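About us

Ponham Heritage Walks is a small company for people who like old places and don't mind wet grass. We started with 2 guides and one route along the Roman road above Trillberg, and today we lead walks to hill forts, ruined mills and forgotten burial grounds in the whole valley.

Our founder, Ans Brouwer, came here from the Netherlands to study field boundaries and stayed. She still leads the long Sunday walk to the earthworks at Skotow – it takes most of the day, so please bring lunch. The shorter routes are open to all ages, and children are very welcome.

We work in groups of up to 30 persons. Before every season we go over each path again, speak with the farmers and correct our maps. Our library in Laskowska House keeps 89 old maps of the district, and members may look at them by appointment.
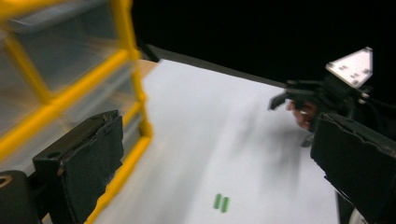 Do I need to know something about history before I join a walk?
Most of our guests know very little when they come the first time. The guide explains everything at the site, and you can ask questions also on the way.

Our office is closed in July.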